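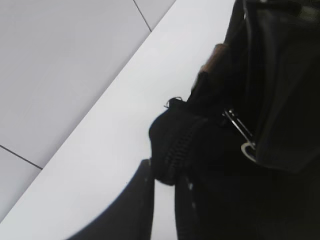
Ffion Ellis asked under yesterday's post whether the zip cell has made the returns benches any easier to work on, or only quieter. Fair question. I'll answer it in a thread, because the answer depends on which bench you stand at.

Background for new followers. I'm a process technician at the Reria returns site in Cistville. Bags come back from shops and customers, get opened, checked, closed, re-tagged and put back into stock or written off. The opening and closing was all hand work until February.

The cell is one arm, two fingers and a camera at the wrist. We call it Mametti after the loading bay it was first bolted down next to. It has since moved. The name hasn't.

Its job is narrow. Find the zip, find the pull, grip, draw it along the track, stop before the end stop. Then a person does the inspection. Then it closes the bag again, if the bag passes.

Before the cell, a full shift at the benches got through roughly 400 bags. Each one was opened and closed at least once by the same pair of hands that had to look for stains, broken stitching and anything left in the lining.

The complaint in the health log was always thumbs. Small metal pulls, pinch grip, all shift. We tried rotating people every 20 minutes and it helped the thumbs and wrecked the concentration, so the rotation got dropped and the thumbs came back.

What the cell does well: a zip on a bag that stands up by itself on a white surface. Contrast is good, the shape holds, the pull hangs where gravity puts it. It will do those for as long as you feed them.

What it does badly: black on black. Black teeth on black tape on black fabric gives the camera very little to work with. The metal pull is often the only thing with a clean outline, so the software looks for the pull first and infers the track from it.

That order matters if you load bags. If the pull has flopped under a fold, the arm will wait, look again, then raise a request. The request goes to a person. This is the bit that changed people's work more than anything in the project plan.
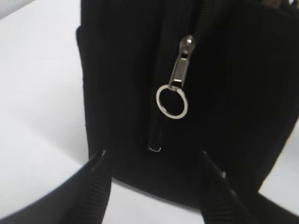 A request shows up on the bench screen with a still and three buttons: retry, reposition, take over. Retry costs you a tap. Reposition means going over, stopping the cell, turning the bag and starting it again. Take over means you do the zip by hand, same as before.

In the first week almost everyone pressed take over. It was quicker, and people who have opened bags for years don't enjoy watching something be slow at it. The trouble is that take over teaches the cell nothing, so the same sort of bag raised the same sort of request the next morning.

We changed the default to reposition and moved the stop button so you can reach it from where you stand. That was a bracket and a length of cable. It did more for the request rate than the software update we had been waiting for.

Loading is now a proper skill. The good loaders square the bag up, pull the front panel flat and let the slider hang free. None of that was in the work instruction. I wrote it down by standing next to them and asking why they kept doing it.

It also meant the grading had to change. Loading was classed as entry-level, under handling. It now needs you to read a fault code, isolate the cell safely and know what the camera can and can't make out. That went to the pay review and the new grade applies from 2nd March. It should have been ready before the cell was switched on.

On headcount, since it's the part people message me about privately. There were 28 people on the returns floor when the project started and there are 28 now. Agency cover over the busy period was cut, so there are people who would have been called in and weren't. I count that as an effect of the cell, even though it doesn't appear on the site's own chart.

Inspection got harder in one respect. Opening the bag by hand told you things. A stiff slider, a tooth out of line, tape pulling away from the seam - you felt those before you saw them. With the cell doing the opening, the inspector gets a bag that is already open and no feel for how it got that way.

So we log grip force and pull speed and show it as a strip at the side of the inspection screen. A spike means run the zip yourself before passing it. Opinions on the strip are mixed. The longer you've been there, the less you want it, and the more often you notice a bad zip without it.

We checked that properly on one batch of 14 bags with known zip faults, mixed in with good stock. The inspectors working by hand caught all of them. Working from the open bag alone, they missed a couple. With the strip, back to all of them. Small test, I wouldn't hang much on it, but it was enough to keep the strip.

The stock system is called Wan and it is older than the building's heating. It expects one operator ID per bag. A bag now passes through a loader, the cell and an inspector, so for the first fortnight the loader was being credited with faults the inspector had found. Several awkward one-to-ones came out of a database field.

Fixed now by giving the cell its own ID. It has the worst absence record on site.

Still on the list: soft bags that won't stand up. They slump, the zipped edge curves round, and the view from underneath is mostly folds. A person sorts that with one hand without thinking. The arm needs a fixture, or a second arm, or someone to hold the bag, and the last of those is ruled out by the guarding.

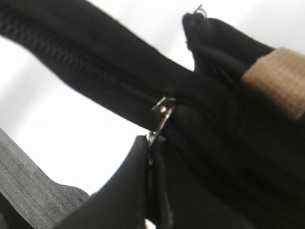
Silver zip pull on black, seen from the wrist camera.

I've asked for the fixture. Quotes are in, no decision yet. Until then the slumpers go straight to the hand bench, which suits the two people who asked to stay there.

So, Ffion: easier on the thumbs, yes. Inspection asks more of people than it did. Loading is a different job from the one on the old contract. And it's louder, if anything. The compressor is next to the kettle.

Will post the guarding layout when I've redrawn it. Questions about safety distances to that thread please, so they stay in one place.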